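Minutes of the February meeting, small furniture and fittings group

Held in the back workroom, Sirkent House. Meeting opened at 10 a.m.

**1. Minutes of the last meeting**

Agreed as a true record, with one correction. The hinge order under item 4 was placed with Beaudoin and should not have been listed under Zomport. The copy in the folder has been changed.

**2. Matters arising**

- The hinge order has come. 30 pairs received, two pairs short of their screws. Beaudoin have been emailed and will post the screws separately.
- The radiator under the window has been bled and is working.
- The old Asus laptop used for the stock list now takes so long to start that people have been writing on the back of the signing-in sheet. Agreed to keep a paper book beside it and type up the entries once a month.

**3. Small dark wood cabinet**

The cabinet was on the table for members to look at before the item was taken. It came in with the house clearance lot in the autumn and has not been priced.

Points raised:

- The large door opens fully but drops slightly when let go. The top hinge was thought to be the cause. One member felt the frame was out of square, and this will be checked with the door off.
- The moulding round the door panel is sound and should be left alone. No sanding. A wipe with a barely damp cloth and then wax, on a hidden part first.
- The small panel on the right is hinged as well. It was stiff. Candle wax to be tried on the pin before anything is taken apart.
- The inside is a good deal lighter than the outside. There was some discussion of staining it to match. Decided against, 5 to 2.
- Whatever is on the upper shelf is to be taken out and gone through before work starts. Anything that looks like it belongs to the cabinet goes in a marked envelope in the top drawer of the desk.
- The yellow tag stays on until the stock book entry has been made.

Suggested price once finished, £56. It was pointed out that a similar piece sat unsold all last summer at a higher figure. Price to be settled at the next meeting.

**4. Storage**

The shelving from Zomport is up along the far wall. The bottom shelf is too low for the crates and will be moved up one notch. Chairs waiting for seats are still being left in the corridor, where they block the fire door. They are to go under the stairs from now on, stacked no more than two high.

**5. Wax and cloths**

Clear wax is nearly finished. Dark wax is not needed. Old cotton sheets would be welcome for rags; no fleece or towelling, as both leave fluff in the corners. Used rags must be laid flat outside to dry and not put in the bin in a heap.

**6. Open morning**

Tea and coffee as before. Finished pieces to be set out the evening before, with labels tied on and not stuck. The table by the entrance wobbles and is not to be used for china.

**7. Any other business**

A request was made for a second lamp over the bench. Agreed, up to £30.

The key to the side gate is missing again.

Meeting closed at 11.40 a.m. Next meeting same time and place.

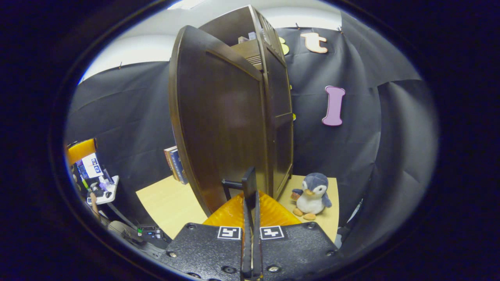

Item 3: the dark wood cabinet, large door open.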